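4. Fitting and loading the shelves

Read this section before you put any stock on a Brolen wall bay. You will need a spirit level, a rubber mallet and the bag of clips marked 2.

4.1 Hanging the brackets

1. Choose the height of the lowest shelf and find the matching slot on both uprights. Count up from the floor, as the tops may differ on older bays.

2. Push the bracket hooks into the slots and press down until they seat. Tap with the mallet if needed. Do not use a steel hammer.

3. Lower the shelf on to the brackets and check it with the level, front to back and side to side.

Note: If one end sits high, lift the shelf off and move that bracket. Do not bend it.

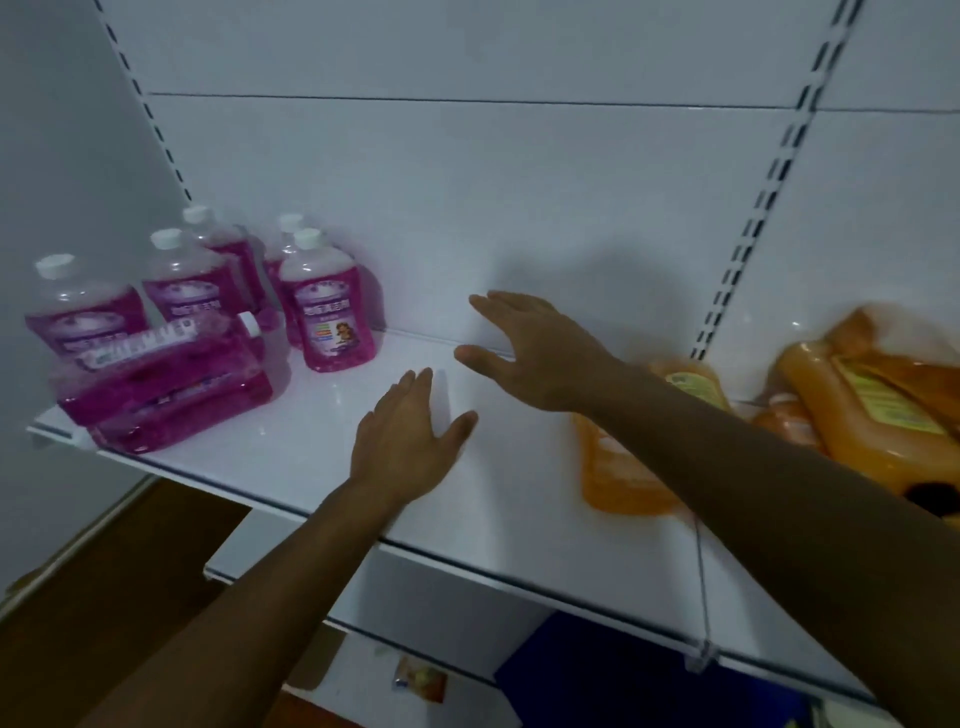
4.2 Loading

4. Start with the bottom shelf and work upwards. Put the heaviest goods lowest.

5. Spread the weight along the shelf. Liquids are heavier than they look, and a full row of floor cleaner can weigh more than a double row of boxed goods.

CAUTION: Never load a bay to more than 200 kg in total. Do not climb on the shelves.

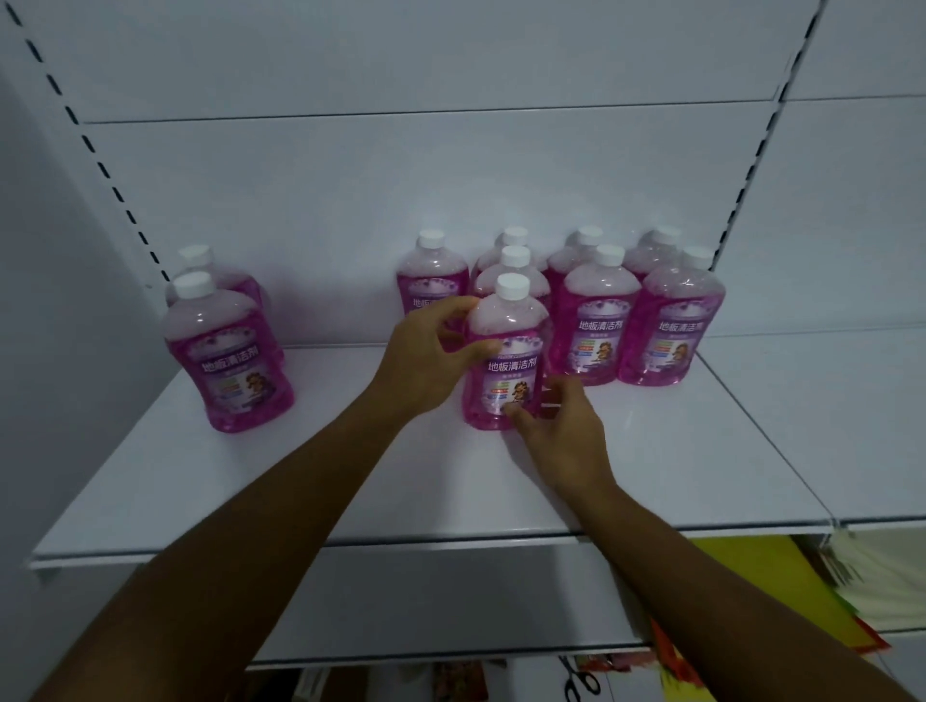
6. Leave a hand's width below the shelf above, so that customers can lift goods out without tipping them.

7. Fit the price strip last. It clips on from the left.

4.3 Checks

Look over the brackets again after 3 days, then every 6 months. Replace any bracket with a worn hook. Spare brackets and clips can be ordered from Werkinier; ask for Neema Gachanja in the parts office and give the bay number from the base plate.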